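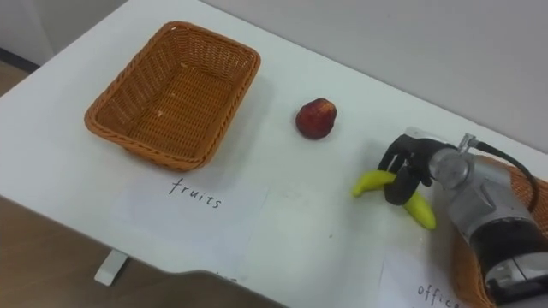
*Woven basket and handwritten "fruits" label on a white table.*

# Mudach 302 kneeling bench

Folding bench for seated meditation, chanting and silent prayer in the kneeling position. Made by Worasine at the Jorkbridge workshop. Sold singly or in sets for halls and retreat houses.

## Overview

The Mudach 302 supports the weight of the sitter on a sloping seat, with the shins passing underneath and the tops of the feet resting on the floor or mat. It replaces the fixed-leg Mudach, which is no longer made. The seat profile is carried over unchanged. The legs, hinges and feet are new.

The bench is suited to sittings of any length the user can manage in a kneeling posture. It isn't intended as a step, a footstool or a seat for use with the legs stretched forward.

## Specification

| Item | Value |
|---|---|
| Seat width | 48 cm |
| Seat depth | 15 cm |
| Maximum load | 140 kg |
| Seat and legs | Solid beech |
| Finish | Hard wax oil, matt |
| Hinges | Steel, concealed pin |
| Feet | Rounded edge with cork facing |
| Pad | Wool felt, removable |

Dimensions are taken without the pad. Beech moves slightly with the seasons and a small variation across the depth of the seat is normal.

## Seat angle

The legs are cut with a curved lower edge, so the bench has no single fixed angle. It settles forward or back according to how the pelvis is held, and will follow small corrections of posture during a sitting. Users who prefer a bench that doesn't rock should order the flat-foot version, which has the same seat and hinges with a straight lower edge.

The two versions look alike when folded. The flat-foot bench has a single notch on the underside of the seat, at the hinge end. The curved-foot bench has no notch.

## Choosing a height

Both versions are made in low, standard and high. Most people who already kneel without difficulty take the standard. The low bench suits shorter sitters and those who fold fully at the knee. The high bench reduces the bend at the knee but tips more weight forward, and some users find that this tires the lower back.

To check before ordering:

1. Kneel on the mat you normally use.
2. Place books under the sitting bones until the back is upright without effort.
3. Measure the stack at its front edge.
4. Compare the measurement with the height chart sent with your order form.

If the measurement falls between two heights, take the lower one and use the pad.

Cleiton Meireles fits benches at the Jorkbridge shop and will do so without an appointment in the mornings. Bring your own mat if it is a thick one.

## Folding and unfolding

Lay the bench upside down on a flat surface. Raise one leg until the hinge stops, then the other. Turn the bench over and press down on the seat with both hands before sitting. The legs should stand square to the seat. If one leg leans inward, the hinge has not reached its stop.

To fold, turn the bench over again and close the leg marked with a dot first. The second leg lies over it. Forcing them in the other order will bruise the edge of the wood and can strain the hinge pin.

The hinges are stiff when new. They ease with use and should not be oiled – oil gets into the end grain and leaves a dark mark.

## Floors and mats

Cork feet hold on timber, stone and short carpet. On polished floors, use a mat large enough to take both the knees and the feet of the bench. The Quintana floor mat was made to go with this bench and is sold separately. Any dense cotton or wool mat will do.

Foam exercise mats are not recommended. The feet sink unevenly and the cork tends to pick at the surface.

## Care

- Wipe with a dry cloth. A damp cloth may be used for marks, followed at once by a dry one.
- Renew the finish with hard wax oil when the seat begins to look pale.
- Wash the felt pad by hand in cool water and dry it flat.
- Keep the bench away from radiators and out of parked cars in summer.
- Candle wax can be lifted with a wooden scraper once it has set. Don't use an iron.

## Spare parts

Hinges, pins, cork facings and pads are held in stock. Legs can be supplied for either version and changed at home with a small cross-head screwdriver, but both legs must be replaced together. Parts for the older fixed-leg bench are limited to pads and cork. Alcides Caldeira deals with repairs to older benches and will look at most things except split seats.

## Orders for groups

Halls, monasteries and retreat houses may order in sets. Benches in a set are matched for height and can be marked on the underside with a house name or a number. Marking is burnt in and can't be removed later, so benches marked to order are not returnable.

A canvas storage bag is available for single benches. Sets are packed flat in cartons with paper between the seats. Yu-ting Mok handles group orders and can arrange the loan of one bench in each height before a set is bought. The borrower pays return carriage.

Orders placed before the end of September are made up in the autumn batch. After that the next batch is in spring.

## Returns

Unmarked benches may be returned unused within a month of delivery, in the original carton. Pads can be returned only if the paper band is still in place. Faults in the hinges or joints are repaired free of charge for the first owner, on proof of purchase.

Stock code: MUDACH 302, followed by C (curved foot) or F (flat foot), then L, S or H for height.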